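## First use: making soft cheese in your Flirko

Welcome back! If you've washed the pot and the strainer insert (section 2), you're ready for the nice part – a batch of fresh, spreadable cheese for toast, crackers or a baked potato.

1. Pour whole milk into the pot, up to the lower line.
2. Press **Warm** and wait for the light to turn green.
3. Stir in 3 tablespoons of lemon juice, slowly, and then leave it alone for a bit, however tempting it is to keep poking at it.

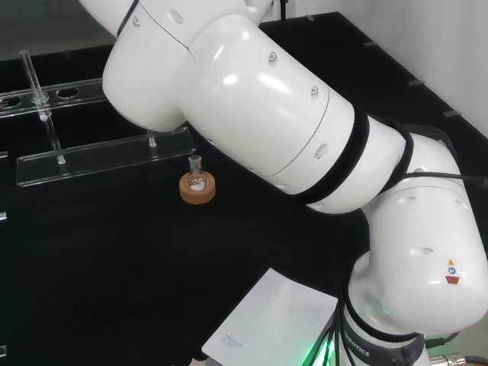

*White arm with black bands at the joints.*

4. Lower in the strainer, lift out the curds and let them drip.
5. Salt to taste. Chopped chives are lovely too!

**Note:** Ultra-pasteurized milk makes a grainy cheese, so pick another carton if you can.

**Caution:** The pot stays hot after the light goes off – please use mitts.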